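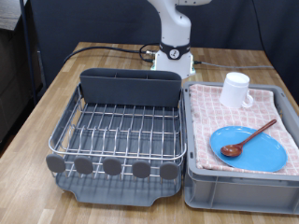 Section 4. Setting Up the Base Station and Pairing Sensors

Read this section through once before you start. Allow 30 minutes for a first set-up with one indoor sensor and one outdoor sensor. If you are replacing an older Skomik base station with the Pivo, do the steps in 4.6 first.

4.1 What you need

The Pivo base station and its power adapter
The sensors you want to pair, with their battery covers off
Two AA alkaline batteries for each sensor
A small Phillips screwdriver for the outdoor sensor
The wall bracket, if the base station will not stand on a shelf

Note: Do not use rechargeable batteries in the outdoor sensor. Their voltage drops in cold weather and the sensor will report a low battery when the cells are still half full.

4.2 Choosing a place for the base station

The base station measures the temperature and humidity of the room it stands in, so where you put it affects the readings as well as the radio signal.

Put it on an inside wall or on a shelf at chest height. Keep it out of direct sun and away from radiators, heating vents, and the tops of refrigerators and television sets. A kitchen is a poor choice for the humidity reading, although the outdoor readings will be fine there.

The radio range between the base station and an outdoor sensor is 140 feet in open air. Each wall takes something off that. A brick or concrete wall takes more than a framed one, and foil-backed insulation may stop the signal altogether. Metal siding has the same effect. If your house has either, try to place the two units so that the signal passes through a window.

Keep the base station at least three feet from cordless telephones, baby monitors and microwave ovens.

4.3 Powering up

1. Plug the adapter lead into the round socket on the back of the base station. Push until it clicks.

2. Plug the adapter into a wall outlet. All parts of the display light for three seconds, then the software version appears.

3. Wait for the indoor temperature to appear in the lower left of the display. The first reading may be off by a few degrees. It settles once the unit has reached room temperature, and in winter this can take an hour if the box has been in a cold car.

4. Open the battery door and fit the backup battery (one 9-volt, not supplied). The backup battery keeps the clock and the stored readings through a power cut. It does not run the display light or the radio.

Caution: Use only the Liltuvby adapter packed with the unit. Other adapters may fit the socket but have the opposite polarity, and damage caused this way is not covered by the warranty.

5. Set the clock. Hold CLOCK until the hour flashes, use the arrow keys to change it, and press CLOCK again to move to the minutes, year, month and day. Press SAVE when you are done. If no key is pressed for one minute the base station leaves clock setting and keeps the old values.

4.4 Pairing the sensors

Pair the sensors indoors, on a table next to the base station, before you mount anything. Pairing over a distance often fails, and it is much easier to press two buttons at once when they are in front of you.

Pair one sensor at a time. Leave the batteries out of all the others.

1. Hold PAIR on the base station until a small antenna sign flashes on the display.

2. Insert the batteries in the first sensor. The red lamp inside the battery compartment blinks twice.

3. Within one minute, press the recessed button beside the lamp with the end of a paper clip. The lamp blinks quickly.

4. When the base station beeps, the sensor is paired. A channel number appears on the display. Write this number on the label inside the battery cover.

5. Refit the cover. On the outdoor sensor, check that the gray rubber seal lies flat in its groove, then tighten the four screws a little at a time, working corner to corner.

6. Repeat for the next sensor.

The base station accepts up to 11 sensors. If you try to pair another, the display shows FULL and the new sensor is ignored. See 4.7 for removing one.

Note: If the antenna sign stops flashing with no beep, take the batteries out of the sensor, wait a full minute, and start again from step 1. Taking the batteries out for only a few seconds does not reset it.

4.5 Mounting the outdoor sensor

1. Choose a spot on the north side of the house, under the eaves, four to six feet above the ground. A covered porch is also suitable if air moves through it freely.

2. Set the sensor there loosely, on a ladder step or hung from a nail, and leave it for a quarter of an hour.

3. Go back to the base station and look at the signal bars for that channel. Two bars or more is good enough. With one bar the readings will come through most of the time but will drop out in heavy rain.

4. Screw the bracket to the wall with the vent slots of the sensor facing down. Do not mount it sideways – water will collect behind the cover.

5. Slide the sensor onto the bracket until it stops.

Do not paint the sensor or its cover. Do not mount it over a dryer vent, an air conditioner, or a dark roof. Readings taken above blacktop on a sunny afternoon can be 10 degrees too high, and no setting on the base station will correct for it.

Caution: Switch off the power at the breaker before drilling into a wall near an outlet or an outside light.

4.6 Replacing an older Skomik base station

Sensors sold with the Skomik can be used with the Pivo if the label on the back reads "Series 2". Series 1 sensors use a different radio channel and will not pair.

1. On the Skomik, open the menu and choose Release Sensors. Confirm with YES.

2. Unplug the Skomik and take out its backup battery. If it is left running nearby it will try to take the sensors back.

3. Take the batteries out of every sensor. Fit new ones as you pair each sensor with the Pivo as in 4.4.

Stored readings cannot be moved from the Skomik to the Pivo. If you want to keep them, copy down the monthly highs and lows before step 1. Releasing the sensors clears the memory.

4.7 Removing a sensor

1. Press CHANNEL until the number you want to remove is shown.

2. Hold CLEAR until the number flashes, then press SAVE.

The channel is now free. The highs and lows stored under that number are erased with it.

4.8 Setting the alarms

Each channel has a high and a low temperature alarm and a high humidity alarm. All of them are off when the unit leaves the factory.

1. Press CHANNEL to choose the sensor.

2. Press ALARM once for high temperature, twice for low, three times for humidity.

3. Set the value with the arrow keys and press SAVE. A bell sign appears beside the channel number.

For a crawl space or a room with water pipes, set the low alarm to 38 degrees. This leaves time to act before anything freezes. For a basement, a humidity alarm of 65 percent is a sensible starting point. In a greenhouse, many growers set the high alarm at 82 degrees and open the vents when it sounds.

The alarm beeps for one minute and then stops, but the bell sign goes on flashing until you press any key. The alarm will not sound again on that channel until the reading has gone back inside the limit by at least two degrees.

4.9 If something is wrong

Dashes instead of an outdoor reading: The base station has heard nothing from the sensor for an hour. Check the sensor batteries, then bring the sensor indoors beside the base station. If the reading comes back, the trouble is distance or walls. Move one of the units.

Outdoor reading jumps up every morning: Early sun is reaching the sensor. Move it, or fit the Morais sun shield (sold separately).

Humidity stuck at 99: The sensor is damp inside. Remove it, take out the batteries, and leave it open in a dry room overnight. Check the seal before refitting.

Clock wrong after a power cut: Replace the backup battery. It should be changed once a year. February is a good month for it in cold areas, ahead of the spring storms.

Display dim: Press LIGHT to step through the three levels. On backup battery the display is always unlit.

Base station manual, revision C, October 2006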